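**Anyone else unconvinced by subscription dog toy boxes?**

**marrowfat_pete**

Been paying for one of these monthly boxes since the spring and I'm starting to feel like a mug. It's the Rivadeneira one, the "Big Chewer" plan. 29 quid a month. For that we get two toys, a bag of treats the size of a crisp packet, and a card with the dog's name printed on it, which the dog can't read.

My sister swears by it. My sister also swears by magnetic insoles. Has anyone worked out whether you save anything over walking into a shop? The site says "worth far more than you pay" but won't say what the toys cost on their own, and I can't find them sold anywhere else to check.

**Tilda_and_Bramble**

We had it for most of a year and I loved it! Bramble knew the box by the sound of the van (or I like to think so) and the squeaky ones were a hit every time. You're paying for the surprise as much as anything. I'd never have picked half of what came, and some of those are still her favourites.

**oskari.l**

The surprise is for you, though. A dog is surprised by a sock.

I kept receipts when we had two collies at home. Shop toys, mostly from the pet place on the Nallstead road, and they lasted longer than the box toys my neighbour was getting. I don't trust any company that rates its own toys for toughness out of five. Who's doing the rating?

Oskari Lappalainen, since people asked last time if I'm the one from the agility club. I am.

**marrowfat_pete**

That rating thing bothers me as well. We've had "5 out of 5 tough" twice. One was in bits before I'd finished washing up. The other has gone under the sofa untouched, so I suppose technically it's held out.

The page says the scores come from 2,952 customer reviews. I went through as many as I could stand and plenty of them say things like "arrived today, looks great". How is that a toughness review?
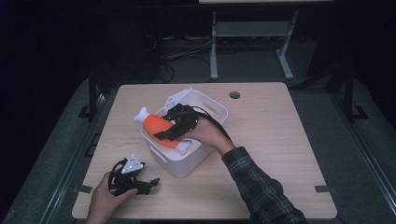
And a lot of the rest are five stars with no words at all. I did write to them and ask whether they leave a gap before inviting people to review. Got a reply thanking me for being part of the pack.

**Flor_M**

I used to work in a pet shop so take this how you like. Reviews written on delivery day are useless for chew toys, agreed. But shop toys aren't tested any better. The packaging says "durable" and the rep says "durable" and that's your lot. At least with a subscription you can moan to somebody and get a replacement. Did you try that, Pete? We'd have people bring back a chewed rope and expect a refund and my manager would just laugh.

**marrowfat_pete**

I did try. They'll replace it with a toy of "equal play value". They pick which. It was a felt carrot.

**oskari.l**

What on earth is play value.

**Tilda_and_Bramble**

I think you're both being a bit mean about it. If it doesn't suit your dog, cancel, that's fine, but mine got loads out of it. And they did send a harder rubber one when I complained, no argument, so it can't be all bad.

**Flor_M**

Different plan maybe? The Big Chewer one used to be run by Vanorby before they merged and the replacement rules were stricter. Worth reading the small print to see which set you're on.

**oskari.l**

Small print for a rubber ring. Listen to us.

Pete, if you do cancel, do it in writing and keep a copy. My neighbour rang, was told it was done, and was charged again in September.

**henwife**

Can I put in a word for neither? Old tea towel, knotted, soaked, in the freezer. My lurcher has had the same four on rotation for ages.

**Flor_M**

Please be careful with that one. Fine if you're sat there watching, but a dog who shreds will swallow the strips. We had a customer whose spaniel needed an operation over a bath mat. I'd stick to something solid, too big to go down, and bin it once chunks start coming off.

**henwife**

He's never shredded anything in his life, but point taken. I do watch him.

**Tilda_and_Bramble**

Bramble would eat the tea towel AND the freezer drawer 😂

**marrowfat_pete**

Right, I've been and read the terms. Flor was right, I'm on the old Vanorby rules. Cancelling needs notice before the next box is packed, and they don't tell you when that is. I've emailed. Will most likely get one more carrot.

Does anybody have a shop toy they'd vouch for with a Staffie cross? One that's been chewed for a good few months, please, no "arrived today".

**oskari.l**

What does he weigh? And is he a gnawer or a ripper? Makes a difference to what I'd tell you.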